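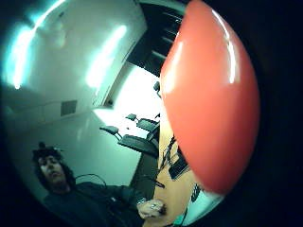 Office Life > Our Rooms > The Long Table

Our conference room at Fikuston has been through a lot this year, and so many of you have asked after it (mostly those of you who moved over to the Sodedberg building in February and, I like to think, miss us) that it seemed only right to give the room a gallery page of its own. It isn't a grand room. It has a pale ceiling with long fluorescent lights, blinds on the window, black office chairs that roll a good deal farther than you mean them to, and in the middle of it all the table, which is the thing everybody really wants to hear about.

The table came to us secondhand from Paltasska when they gave up their upstairs floor. We paid $699 for it and then $94 more to have it brought over, and I remember thinking the second figure was a bit steep right up until I saw the delivery people trying to get it around the corner by the copier! It took 2 trips and a door off its hinges. But oh, it was worth it. The wood has a warm orange color that makes even a budget meeting feel a little like supper at someone's house, and we have done just about everything on it since: planning days, birthday cakes, stuffing envelopes for the fall mailing, and one very long afternoon of sorting out the Ra project binders, when you couldn't have set down a cup anywhere.

All that use means a lot of wiping down, and we've fallen into a habit I'm quite fond of. Whoever has the room last goes over the table before they leave. The supplies live on the low shelf by the door, so please put them back there when you're through (the kitchen has its own, and it doesn't need ours as well). We spray lightly and go with the grain, long strokes from one end to the other, and then turn the cloth to a dry side and do it again. If there's equipment out on the table, leave it plugged in and work around it, and spray onto the cloth for that end. Sticky rings from coffee cups want a second pass and a bit of patience. Crumbs should be brushed off first or you only end up pushing them along, as I have done more times than I'd care to admit.
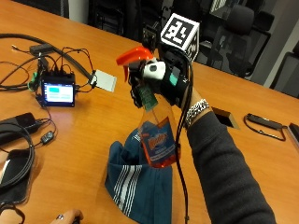 The spray bottle with the blue label and orange trigger, and under it the dark teal cloth with the white stripes.

I do love that cloth. We bought a stack of 11 of them, and the striped ones always seem to get picked first. They go home in a bag with whoever's turn it is and come back folded, which I think is awfully nice of people. If you find one in your car, and I know at least a couple of you will, just drop it back on the shelf and we'll say no more about it.

The chairs get a going-over too, though less often. Armrests mostly, and the backs where people hang their coats. The blinds we save for a slow day.

If you have pictures of your own from the room, especially any from the day the table arrived, please send them along to the front desk and I'll gladly add them to the page. I'd dearly love one of that door leaning in the hallway.

Page last updated Oct 28, 2022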